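Keep the Clothes You Have

26 December 2021

Yesterday in Lindingate many people opened a soft parcel and found a shirt inside. I was one of them. I said thank you, and I meant it, but when I put the shirt in the drawer I had to push the other ones down with my hand to close it.

I came to this country with two suitcases, and my clothes filled less than one of them. I don't tell this to look modest. Where I grew up, a shirt was a thing you had for years. When the collar was worn, my mother took it off, turned it and sewed it on again with the good side out. When the shirt was finished as a shirt, it became a cloth for the windows, and its buttons went into a tin. I still have such a tin, but almost nothing goes into it now.

My opinion is simple, and I know it is not popular in the week of the sales. We should buy much less clothing, and the shops that sell it to us should be made to help us keep it in use. I say this as a person who likes clothes. I like a good colour. I like to look tidy when I go to the bank.

What I do not like is the price. In the shopping centre at Trarninbridge you can buy a T-shirt for less than a sandwich. I have heard people say this is good for families with little money, and I take this seriously, as I was in such a family. But my cheap shirts twist at the side after a few washes, and then I have to buy again. A poor family pays for the same shirt many times. A shirt that costs double and lives five times longer is the cheaper one, only you need to have the money on the first day.
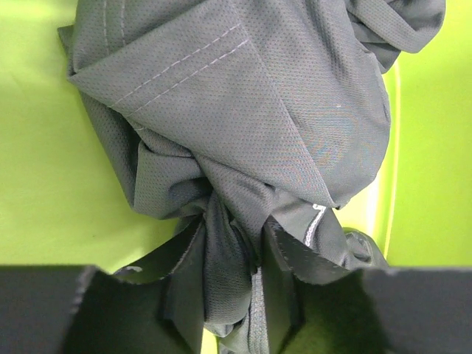

Dashed stitching on a grey mesh-knit garment.

Look at the seams before you buy. This was the first lesson I had from my mother about shops, and I am surprised how few of my neighbours ever turn a garment inside out. The inside tells you if somebody was given enough time to do the work. Pull gently on both sides of the seam. If you see light between the stitches, put it back on the rail. Check if there is any extra cloth left inside, so that it can be let out later. Usually there is none, because extra cloth costs money when you cut thousands of pieces.

In September I took a winter coat to the tailor on Jardine Street. The lining was torn under both arms. The repair cost me 42 dollars, and a friend told me I was foolish, for I could have a new coat in the sales for not much more. I have thought about this remark many times. The coat is eleven years old, it is wool, and it is warm. The new one would be neither wool nor so warm. Still, I understand my friend. When a repair costs nearly as much as a new thing, most people will choose the new thing, and it is no use to scold them. 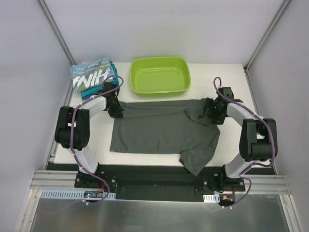

So I would like our council to do something practical. It could take away the fees that small repair shops pay for their signs and their tables on the footpath. It could let a sewing teacher use a room in the Telley library for free in the evenings. Our schools could teach every child to sew a button and close a small hole, the boys also. A big shop that sells clothes here could be asked to have a repair counter, in the same way a bicycle shop has one.

Some readers will answer that they give their old clothes to charity, so nothing is lost. I give too. But I have seen the bins behind the shops after the holidays, with bags standing on the ground in the rain, and I don't believe all of this finds a new owner. A giving bin can make us feel too clean about our shopping. The person who sorts those bags has to look at our stains and our broken zips.

I will wear the new shirt. It was chosen with love and it would be rude to leave it in the drawer. But I have asked my family for next year to give me no clothes, and if they want to spend something, they can pay the tailor for my grey trousers. The pocket has a hole and I have already lost one key through it.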